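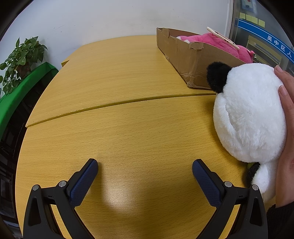 The round panda, held steady on the big table at Drenberg Toy Library.

Bindu Kotian is on the phone when I get there. Waves me in, points at a chair, points at the kettle. Two minutes, she mouths. It's more like ten.

She runs the toy library in Drenberg, upstairs from the old print shop, and has done since March of 2018. 714 toys on the books as of this spring. You pay 5 dollars a month and take home what you can carry.

"People think it's all puzzles," she says once she's off the phone. "It's soft toys. Soft toys and then trains and then everything else, way down." The most borrowed of the lot is a panda. Round, white and black, no name. Kids keep giving it names and the names don't stick. "One family had it as Dumpling for a month. Next family, it was Gary. I put Panda, round, on the card and left it at that."

Why that one?

"The shape. You can tuck it under an arm, you can roll it, a baby can lean on it. We have a much fancier bear, with a jacket, and he sits there." She shrugs. "He's a lovely bear."

Everything that comes back gets looked over on the table before it goes out again. She is strict about this. Buttons, eyes, noses, any stitching that takes weight. She shows me how on a rabbit – one hand behind the toy, pressing it down, other hand going along the seams with a thumb. Fast. She stops at the left ear, goes back, pulls a bit harder. Fine. The rabbit goes in the yes pile.

"You hold it from the back so it doesn't slide away from you. A round one will roll right off the table if you let it. White fur is a pain too, you see every thing on it. But at least you see it."

The table. I ask becuase it takes up most of the room and it isn't an ordinary shape. Pale wood, sort of honey colored, in curved sections that push up against each other. It came from a furniture maker called Gravotetti, secondhand, out of a school that was closing its reading room. 300 dollars for the lot, and she had to get it up the stairs.

"Yee-man did the stairs," she says. That's Yee-man Hsueh, her business partner, who is in the back room the whole time I'm there and shouts through the door when she thinks Bindu has something wrong. ("Two trips!" she shouts now. "You said one trip!")

The curves were an accident, they bought what was for sale. Bindu wouldn't swap it. Kids come around it from all sides, nobody gets stuck at a far end. The join is the only thing she'd change. "There's a little lip where the pieces meet. Marbles find it. Crumbs find it. I go along there with a toothbrush."

And the light, she adds. Overhead light on that wood gives you a shine right where you're trying to work, so for fine sewing she moves over to the window with her lap full of thread. Not ideal. There's a lamp on the wish list.

I ask about washing, since I have a toddler and a dog at home and a personal interest. Cold, in a pillowcase with the top knotted, mild soap, no softener. Then air dry, and longer than you think. The outside feels done a day before the stuffing is. Anything with a sound box inside gets a damp cloth and that's all it gets. "Ilham still quacks when you sit on him. He shouldn't." Ilham is a duck. I didn't ask.

Last year they did 1276 loans. Some toys went out once, the panda hardly stayed on the shelf. She keeps the count in a paper ledger, and Yee-man keeps the same count on a computer, and they don't always agree.

Would she ever retire a toy? She doesn't like the question much. "When it can't be mended safely. Then yes." Long pause. The elephant, Dixit, went that way over the winter, trunk seam, third repair. The family who had borrowed him most was offered him to keep, for a shelf, not for chewing. They came and got him the same aftenoon.

The phone goes again. Someone wants to know if the panda is in. Bindu looks over at me, hand on the receiver.

"Depends," she says into it. "How soon can you get here?"

Drenberg Toy Library is upstairs, side entrance, ring twice. New members should bring proof of address.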